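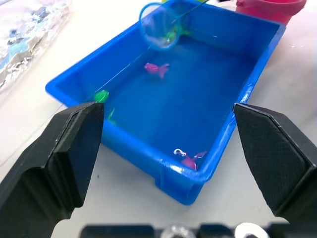
Toy fish and a little net in a blue tub of water.

Print this page | E-mail this to a friend

Zernthorpe takes its fishing tubs to Blackwood this August

Hello! I'm Smaranda Tănase and I run Zernthorpe, a small play workshop with a very large collection of plastic fish. I usually leave the press releases to Roxana Restrepo, my business partner, but she has her hands full with the bookings this month, so you've got me. I'll try to get all the useful bits in.

The news is that we're bringing Fish and Float, our drop-in water play sessions for under-fives, to the Blackwood community hall for the whole of August. We've run it in Drasen for three summers now and parents kept asking when we'd come over the hill. Well, we're coming!

The idea is very simple. You get a tub of water, a few toy fish and a small net on a handle, and your child goes fishing. We keep to one tub per family, up on a table, so that a toddler standing on one of our steps can get both arms in and you can stand right beside them. I like the blue tubs best. Pink and bright green toys show up beautifully against the blue, and little ones who are only just getting the hang of looking and reaching seem to find them easier to go after. (My own nephew will only catch the pink ones. He puts the green ones back and tells them to go home.)

People do ask me whether a three-year-old will stay interested in a tub of water for more than five minutes. Come and watch! Scooping up a toy with a net is quite hard work when you're small. You have to get the hoop underneath, keep it level and lift without tipping, and the fish has usually drifted off by the time you've sorted yourself out. Some children chase one fish for the entire session. Others drop the net straight away and use their hands, or spend the morning pushing everything to the bottom and letting go. All of it is fine by us, and we don't hand out prizes or keep score.

We've got about 430 sea creatures in the collection at the moment, and Roxana washes the lot after every session in a baby bath at the back of the workshop. Anything split or chewed goes in the bin. We fill the tubs fresh each time and leave a few centimetres clear at the top, which cuts down on the puddles, though I won't pretend it stops them altogether. Bring a towel and a spare top, and spare socks too if your child is a stamper.

Sessions start at 10 in the morning and last 40 minutes, with room for 20 families at each one. It's £7 a family, brothers and sisters included, and you pay at the door. Grown-ups must stay with their children at the tub the whole time, please, even the very sensible children. Babies are welcome if they can sit up on your lap, and we'll have a few lower tables set out at the window end for them. Do tell Roxana when you book if you'd like one of those, or if your child would prefer a quieter corner away from the door.

The Blackwood month has been made possible by Brisiron, the hardware shop on the high street, who gave us £1,000 towards the hall hire and then let us have a stack of tubs at cost. I went in for a hosepipe fitting and came out with a sponsor, so thank you very much to everyone behind that counter. They'll also have a tub out in the shop doorway on the first morning, if you want a quick go before you book.

Nurseries and childminders can have a session to themselves in the afternoons. We bring everything, including the mats and the mop, and all we need from you is a tap and some tables that don't mind getting wet.

To book, or to arrange a visit for your paper or newsletter, ask for Roxana Restrepo at the Zernthorpe workshop in Drasen. Reporters are welcome at any of the morning sessions, but please roll your sleeves up first, as you will be handed a net.

Ends

Print this page | E-mail this to a friend

Search news
Enter keyword
Go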